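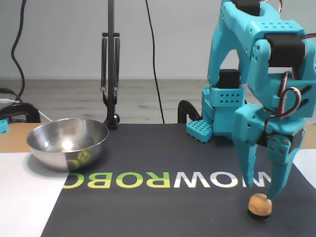

Turquoise robot arm with the gripper pointing down

Vernside Community Help > Everyday Mind > Habits of thought

How do I stop reopening decisions I've already made?

Aksel Hallgrímsson
Posted Monday, 17 replies hidden by your filter settings

I make a decision, feel fine for an hour or two, and then start going over it again as if it were still open. It doesn't matter how big it is. In February I took a job in Flakelville after thinking it over properly. I talked to my sister, did the math on the commute, and said yes. I have been arguing with myself about it ever since. The job is fine. I don't want to quit. But every night when I brush my teeth I run through the whole thing again, and by the time I get to bed I'm comparing it with a job I turned down and can't get back anyway.

I do the same with small things. I bought a winter coat and read reviews of other coats for a week after the return window closed.

What I have tried: telling myself to stop (no), keeping busy (works until I stop being busy), and the Wokier app, which sends a reminder to breathe. I did breathe. Then I went back to the coat.

I think there is a belief underneath it, something like "if I keep checking, I can't be caught out." I can see that it isn't true and I still act as if it is. Has anyone changed something like this, and how long did it take? I'm not looking for a book list.

Edited to add: I sleep okay and I'm not depressed as far as I know. It's more that it wastes a lot of time.

Charito Ambrosio
Member, Everyday Mind

I had this for years, mostly about money and about things I'd said to people. It is much weaker now. This is what I did, in order.

First, write the decision down when you make it. One page at most. Put what you chose, what you knew at the time, and what you gave up. The last part matters most, and I used to skip it. If you write "I am giving up the shorter commute," then when the thought comes back at night it isn't news.

Second, decide what would make you reopen it. For your job that might be a pay cut, or a change of boss, or a move. Write those on the same page. If none of them has happened, you have nothing new to decide.

Third, give the going-over a time. I used 4 p.m. for ten minutes, at the kitchen table. When it started at any other hour I told myself "at four." I felt silly doing this. Some days four o'clock came and I had nothing to say, and I sat there and looked at the calendar.

Fourth, leave the belief alone for a while. I spent a lot of effort trying to argue myself out of "if I relax, something will go wrong," and the arguing turned into one more thing to go over. It got weaker after I had skipped the checking enough times and seen what happened, which was usually nothing much. I can't tell you that I know why that works, only that arguing didn't do it for me.

You asked how long. The night-time part eased off within a couple of months. The small purchases took longer, oddly. I still do it with paint colors.

One caution. If you start asking other people "did I do the right thing?" more than you used to, count that as checking too. My husband pointed this out to me and he was right, and I was annoyed with him for most of a weekend.

If it starts to cost you sleep or you can't get through work, talk to your doctor or a counselor. I did see one for a while and it helped with the part about what I'd said to people.

Aksel Hallgrímsson replied: Thank you. I hadn't thought of writing down what I gave up. I'll do the job one tonight. What did you do with the pages afterward?

Charito Ambrosio replied: Kept them in a folder. I rarely read them. I threw out the one about the car after we sold the car. 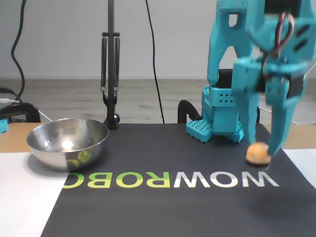

Thibodeaux
New member

just make the decision faster. if you spend 2 weeks deciding of course your brain thinks its a big deal. I flip a coin for anything under fifty bucks and never think about it again

for the job i dont know, you already have it so it's done. maybe brush your teeth at a different time

Charito Ambrosio replied: The coin is not bad for coats. I wouldn't use it for a job.

Thibodeaux replied: didnt say to use it for a job

Aksel Hallgrímsson replied: I did try brushing my teeth right after dinner last night and it was a little better, so thanks for that. I had the radio on too, so I don't know which one helped. Leaving this open in case anyone else wants to add something.

Follow this thread | Report a post | Back to Habits of thought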